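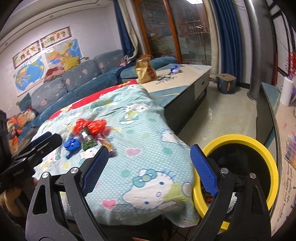 How much fabric do you need to make a tablecloth?

Measure the length and width of your table, add twice the drop you want (the drop is the bit that hangs down), then add twice your hem allowance. Wash the fabric before you cut it, and buy a bit over to cover any shrinkage.

How to sew a tablecloth with proper mitred corners

I put off learning mitred corners for years. I'd fold the hem over, fold it over again, get to the corner and just sort of squash it all down and sew across the lump. It held together, but the needle hated it and so did I. Then I had a go at doing it the right way one wet evening in April, and it took me less time than the squashing did. If you can sew a straight line and use an iron, you can do this!

What you'll need

Cotton or a cotton and polyester mix, in one piece if you can get it wide enough
Matching thread
A long ruler (I use a metre rule) and a tape measure
Chalk or a washable pen
Pins or clips
Scissors
An iron and something to press on
A sewing machine with a fairly fresh needle

I get most of my cotton from Coughlan, which is the shop at the bottom of the hill in Zirside with the rolls standing in bins outside. They'll cut you odd lengths without sighing at you. The thread I used for my last one was Veketti in shade 3383, a sort of soft grey green that seems to go with everything, so I've ended up using it for cushions and curtains and one very ugly apron as well.

Choosing the fabric

A medium weight cotton is the nicest to learn on. It takes a crease well and stays where you put it, and mitres are mostly creases. Linen is lovely too but it wriggles a bit. I'd leave anything stretchy or slippery until you've done a couple.

Check the width of the roll before you fall in love with something. A lot of dress cotton is only 110 or 112 cm wide, and that won't cover many dining tables with any drop left over. Look for curtain fabric, or ask about extra wide sheeting. If the fabric has a big print, think about which way up it runs too. With a one-way print, the people on one side of the table get everything upside down, and you either mind that or you don't. (I don't.)

Doing the sums

My kitchen table is 84 cm wide and 150 cm long. I wanted a 20 cm drop, and I like a 3 cm hem with 1 cm tucked under, so that's 4 cm of hem on every edge.

Width: 84, plus 20 and 20 for the drop, plus 4 and 4 for the hems. That comes to 132 cm.

Length: 150, plus 20 and 20, plus 4 and 4. That comes to 198 cm.

I bought 220 cm of a 140 cm wide cotton. That left room for the wash and a strip at the end to practise on. If your table gets a lot of knees and chairs around it, you might like a shorter drop. I wouldn't go under 10 cm though, it starts to look like a cloth that belongs to some other table.

Washing and cutting

Wash the fabric at whatever temperature you'll be washing the finished cloth. Mine goes in at 40. Dry it, then iron it while it's still the tiniest bit damp, and you'll save yourself a lot of huffing.

Don't trust the cut edge from the shop to be straight. Snip into one side near the end, find a single crosswise thread and pull it gently until you see a line pucker across the fabric, then cut along that. It's slow and a bit boring. Put the radio on. Once you've got one honest edge you can measure everything else from it.

Cut off the selvedges as well, those tight woven strips down the sides. They can pull up in the wash and make your hem ripple.

Pressing the hems

Lay the fabric wrong side up. Fold one edge over by 1 cm and press it all the way along. Fold that over again by 3 cm and press again. Do all four sides before you touch the corners.

If measuring as you go drives you mad, cut a strip of thin card, draw a line 1 cm from one edge and another 3 cm from the other, and fold the fabric up to the lines. You can press right on top of it. I've had the same piece of cereal box for ages and it's gone very brown.

Now unfold everything at the corners. You should see two creases running along each side, and they'll cross each other to make a little grid in the corner.

Making the mitre

1. Find the spot where the two inner creases cross, the ones furthest from the raw edges. Put a small chalk dot on it.

2. Fold the corner in towards the middle of the cloth, wrong side facing wrong side, so you get a diagonal fold that runs right through your dot. The creases on the folded bit should sit on top of the creases underneath. If they don't, wiggle it until they do. Press it hard.

3. Trim off the tip of the triangle, leaving 1 cm beyond the diagonal fold. So you cut parallel to the fold, on the inside of the cloth, through the folded-over layer only. Please do check what's under your scissors! I once took a neat nick out of the cloth itself and had to start again with a smaller one.

4. Fold the 1 cm hem back in along both sides, over the diagonal.

5. Fold the 3 cm hem in along one side, then the other. The two diagonal edges should come together in a tidy line from the outside corner to the inside one. Pin it.

The first one always feels like origami in a second language. Try it on your spare strip, or on paper even, and by the third corner your hands will know what they're doing.

Sewing it up

Start in the middle of a long side, not at a corner. Stitch close to the inner folded edge, 2 mm or so in, with a stitch length of 3. When you get to where the two hems meet, stop with the needle down, lift the foot, turn the whole cloth and carry on. Overlap your first few stitches at the end and do a couple of backstitches.

The diagonal joins can be left open if they're sitting flat, but I close mine by hand with a few slip stitches. You can do it on the machine if you'd prefer, only you will see a line of stitching on the front.

A big cloth is heavy, by the way, and if it hangs off the edge of your sewing table it'll drag and your line will go wonky. I pull a chair up on the left and pile the fabric on that.

When it goes wrong

The diagonal edges don't meet. Usually the fold missed the dot. Open it out, press it flat and fold again.

The edges overlap. Same thing, only the fold went the other side of the dot.

There's a hard lump at the point. You may not have trimmed enough. Take the very tip of the little triangle down a touch more, but stay a few millimetres clear of the fold.

The hem is wavy. Try a longer stitch and a good steam first. If it's still rippling, the edge probably stretched as you fed it through, and I'm afraid that means unpicking that side.

Skipped stitches at the corners. Change the needle. I go up to a size 90 for the thicker bits.

What about round tables?

No corners, so no mitres, but a 3 cm hem won't lie flat on a curve either. Go for a very narrow hem or bias binding. I bound the one for the Garkness village hall tea table in 11 mm bias tape, and I'll write that up separately once I've found where I put my notes on joining the ends.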